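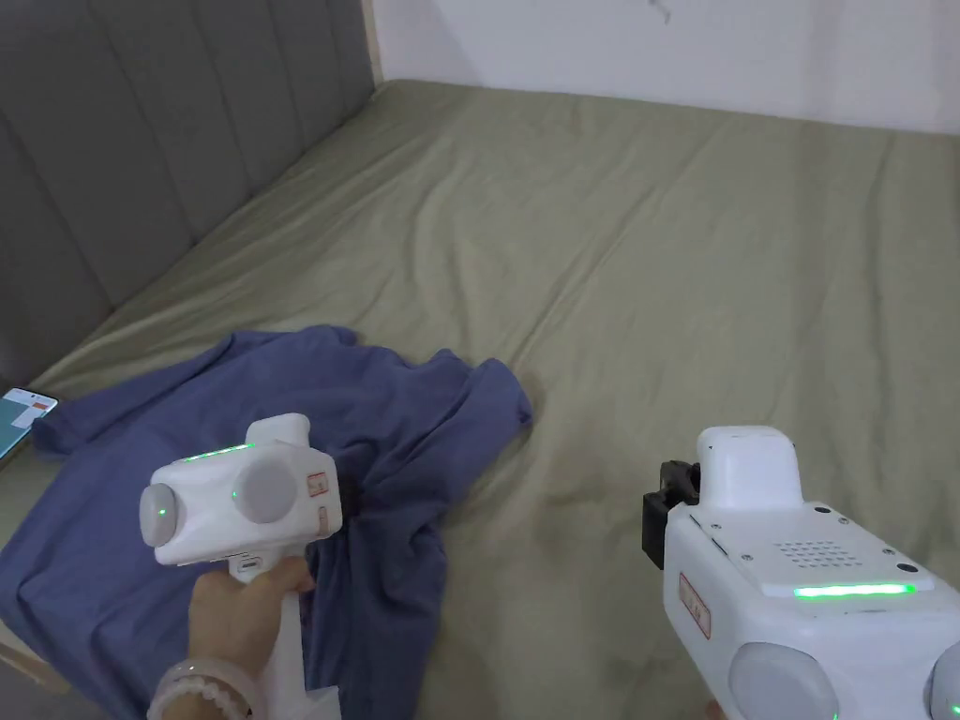

Visit to Piltlow, August 2021

Four of us from the Emetti reading group went to see Piltlow, which collects demonstrations of household tasks for robot training. I had read two of their write-ups and wanted to see the work done by people before it gets turned into numbers. Our host was Ville Sjöberg, who runs the collection side. Peadar Mac Suibhne, who looks after the recordings once they are made, joined us after lunch.

The building used to be offices on the ground floor and apartments above, and Piltlow rents both. The rooms upstairs have been left mostly as they were - beds, shelves, plain walls - and each one is given over to a single kind of task for a few weeks at a time. We saw three of them. The first was dishes, the second was putting shoes and bags away, and the third was laundry on a bed, where we stayed longest.

There is no robot in the laundry room. The person doing the task holds a white gripper in each hand and works the cloth with the jaws. Sjöberg calls this showing by hand, to keep it apart from remote control, which they also do, downstairs. The rule is that the fingers never touch the garment during a recording. If a sleeve needs to be pulled straight, it has to be pulled straight with the grippers. Between recordings the operator can use bare hands to mess the shirt up again.

A recording starts with the shirt in a heap. The operator looks for an edge or a corner, takes hold, spreads the shirt out on the sheet and then folds. Getting from heap to flat took longer than the folding in most of the tries we watched. T-shirts are soft and the hem rolls up on itself, so a corner that looked like a corner would come up as the middle of a sleeve. The operators didn't seem bothered by this. One said she prefers the shirts to towels, since towels are dull.

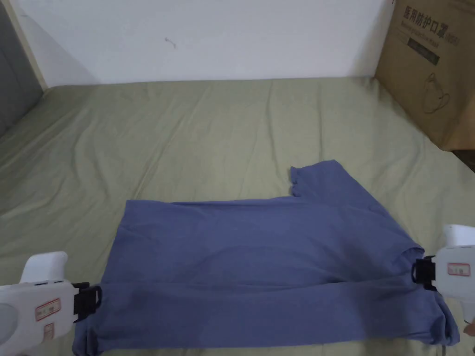 I asked what happens to the bad tries. Sjöberg said a dropped corner stays in as long as the operator picks it up again and finishes, and that they want those, because a robot will drop corners too. What gets thrown out is a try where somebody forgets and smooths the cloth with a thumb, or stops halfway to talk. Our visit probably cost them a few.

We were each allowed one turn. My own went badly. With fingers you feel how many layers you have hold of, and with the grippers I could only guess from looking. I took hold of the front and back of the shirt together, which was right, and then lifted one side higher than the other and the whole thing slid off toward the pillow end. The second person from our group did much better and got a fold that stayed folded. New operators get two days of practice before anything they do is kept.

Downstairs is the remote control room. The operator sits at a desk and drives a pair of arms in the next room through a window and a screen. It is slower. The same fold that took under a minute upstairs took several minutes, and the operator needed a rest after two of them. Sjöberg still wants both kinds. The remote recordings show what the arms can reach, and the hand recordings are quicker to make and look more like the way a person would do the job.

Mac Suibhne took us through the checking. The laundry set stood at 3,735 recordings on the day we came, of which 1,282 were T-shirts. He and one other person watch every one at double speed and mark where the grasp, the spread and the fold begin. Of the T-shirts, 1,248 had passed. The marking is done in a program called Undusance, written in house, and he spent a good while on a complaint about its keyboard shortcuts that I could not follow.

Questions at the end were mostly on pay and hours. Operators work half-day shifts and change rooms every hour, mainly to spare the wrists. Someone asked if the recordings would be made public. Part of the dishes set may be, in January, but laundry is promised to a partner, Saarinen, for now.

Practical notes for anyone going later: visits have to be arranged by email, groups are kept to five, and shoes come off upstairs. The parking lot behind the building is for tenants only. We used the street by the bakery and walked back.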